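Grutthorpe Rooms - a simulated home for recording robot demonstrations

Grutthorpe Rooms is a set of furnished indoor spaces, built entirely in simulation, where a person at an ordinary desk can drive a virtual robot around and record what it sees and does. It comes from the small team at Wilent, and it grew out of our own need for more examples than we could ever gather in a real apartment.

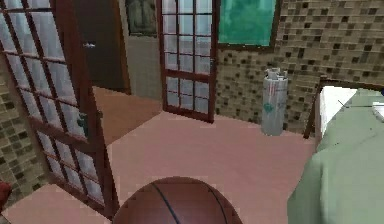
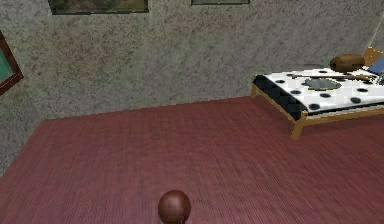
Gathering demonstrations is slow and patient work, and a good deal of what we learned in our first year had to do with the people doing the driving. Ragnvald Söderlund, who wrote most of the recorder, used to say that a learning system can only be as curious as its operators, and after watching him replay a whole afternoon of near-identical drives down the middle of the same floor, we came around to his view. So the task cards that ship with Grutthorpe now nudge people off the easy path. One card sends you toward the bed with the black-spotted cover, coming in from the foot end, and another asks for the very same trip with a wider turn. Two recordings that end in the same place by different routes are worth a lot more to us than a dozen that match!

What you get

The standard package holds 12 furnished homes and a starter library of 2526 recorded demonstrations, each with the camera view, the operator's commands and the written instruction that went with it. Of those, 358 are recordings where the operator made a mistake and then recovered. We went back and forth on whether to include them, and Sheila Bainbridge talked us into it - she trains new operators, and she was quite right that a system which has only ever seen tidy driving has no idea what to do once it goes wrong. They are labeled, so you can leave them out if you like.

Recording your own

Choose a home, pick a task card or type an instruction of your own, and drive with a game controller or the keyboard. Press the record key when you are ready and again when you are done. A fresh operator is usually comfortable after nearly 2 hours, and we do suggest letting people wander for a while before saving anything.

Recordings export as plain video with a matching command file. If you already use our Brarkero labeling tool, they will open there directly, instructions and all.

Licenses and help

Licenses are sold by the seat, with a lower rate for schools. Write to Ozan Soylu for a quote, or to Kwadwo Addo if your question is about file formats. The next set of homes is planned for March, and current license holders will receive it at no extra charge.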